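19 Apr 2023
Bench notebook, Zarton hand grippers
Written by Getachew Negussie

Fault: fingers of the right gripper do not open fully after long closing

What happened

Morning session was wiping and cloth handling. After 30 minutes the right gripper started to open slowly, and then it stopped opening before the end of travel. I released the trigger completely and the fingers stayed partly closed on the cloth. I pulled the cloth out by hand, which I should not do with the trigger connected. More about this under Safety.

The left gripper had no such problem in the same session. Both have the same springs from Qiu, mounted in September, so I do not think the age of the spring is the reason.

What I checked

Trigger cable: moves freely, no broken strands at the clamp.
Return spring: still on its hook. I compared the pull with the spare one and I cannot feel a difference.
Finger joints: on the right gripper the inner pair is stiff when I move it with no load. I took out the pin and found gray fibers wound on it, packed quite hard on the side of the washer. They look the same as the fibers from the shaggy microfiber cloth.
Left gripper joints: a few fibers, not packed.

So my opinion is that the long fibers go into the joint gap when the cloth is bunched deep between the fingers. Each closing pulls them a little more. With the flat cotton cloth we never wrote down this fault, I looked back in the notebook until January.

Cleaning

Took both inner pins out, removed fibers with tweezers, wiped with alcohol, no new grease. I put the old washers back. The fingers opened fully again without load.

Second test, after cleaning

Same shaggy cloth, plus the orange ball on the table for the left-side work. I was asked by Skidavbridge to keep both objects in the task, so I did not change the setup. The plan was 60 closings with the right gripper, then open the joint and look.

The cloth folds down between the fingers very easily. If I take it by the ribbed hem it stays more flat, but in normal work one takes it in the middle.

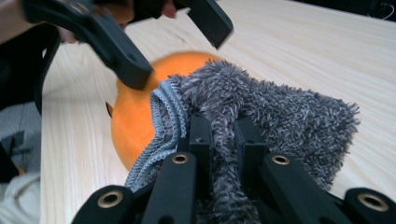

Result

All 60 closings done, opening was complete each time. In the joint there were already 6 fibers, 2 of them wound one full turn. It is not a fault yet, but it goes in the same direction as in the morning.

Safety

When the fingers are stuck, do not pull the object with the free hand. The spring can let go suddenly and the finger closes or opens on the skin. First unhook the trigger cable, then open the fingers from the outside. I will put this on the card at the bench.

To do

Ask Gornix if they can make the washer wider so it covers the gap.
Until then, open and clean the inner joints after each cloth session, both sides.
Repeat the test with the cotton cloth, same number of closings.
Order pins, the right one has a scratch.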